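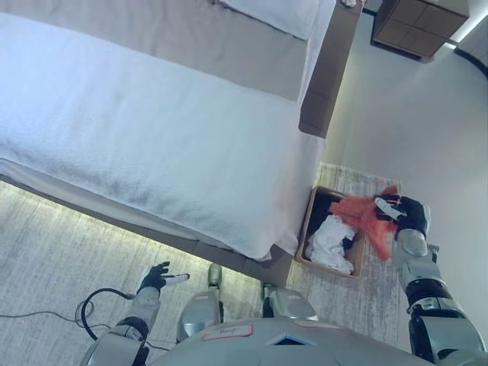
Achari, November

Home | Projects | Guides | Calendar | Join

How to set up the laundry task for the club robot

If you joined the robotics club this fall, you'll get a turn at the laundry task sooner or later, so pour yourself something warm and read this through once before you come in. It's a friendly task to begin on (I still think it's the best one we have), and most of what goes wrong goes wrong in the first few minutes.

1. Park the robot facing the foot of the bed, close enough that either hand can get to the edge of the mattress without a big lean. Put the container for the cloths on its right side, between the leg and the wall, and leave the top open.

2. Put white cloths in the bottom. The cloth you'll be working with is the red-orange one, and we chose it for the plain reason that everything else on that side of the room is white or brown or gray and the vision code has enough to worry about.

3. Follow the power cable with your eyes all the way from end to end, then do it again. Keep the slack on the left, well clear of the feet.

4. Bring both arms up slowly and let them settle before you ask for a grasp. New drivers rush this, and I did too, for most of my first year!

5. Aim for the middle of the cloth. A corner is tempting, but a corner slides.

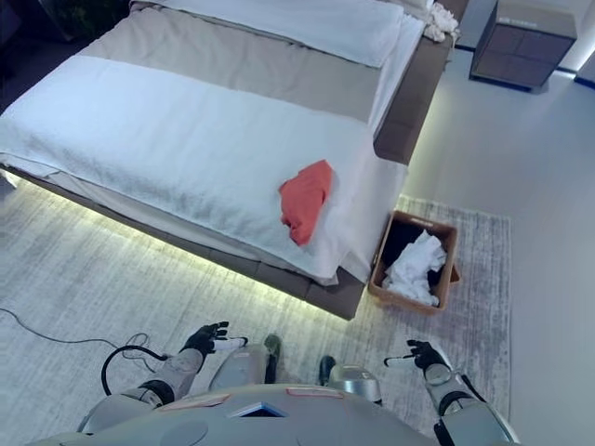
Kobina Acheampong asked under the first version of this guide whether the cloth has to be folded before every run, because his team at Tredis had been dropping theirs any old way and scoring fine. It doesn't have to be, Kobina, but please write down which you did. A run of 29 tries with a mix of folded and rumpled starts is very hard to compare with anything later on.

6. Once the hand has closed, lift a little and wait. Then move sideways, and keep the spare hand open and out of the way.
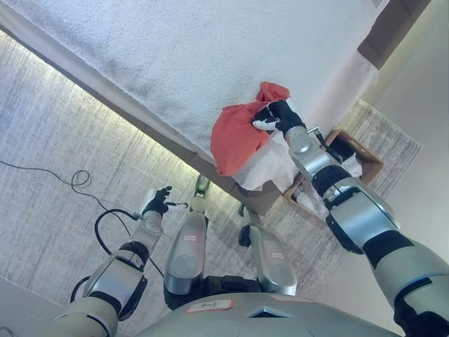 Elli Oksanen
Student lead, home tasks team

7. Working against the side of the bed is the hard part, so save it for last. The fabric there is nubby and it grabs at the cloth, and if you press too firmly the fingers bunch everything up before they close. Go in lightly, close, and back straight out before you turn the wrist.

8. Log each try on the team sheet, the bad ones too, with the start position and a word or two on the grasp. Four tries per driver, then swap. Ilham Filali keeps the spare batteries and will want the empty ones back on the charger before you leave.

If you get stuck on step 5, try it with your own hand in a thick glove first. It feels silly, but it helped me more than any of the manuals did.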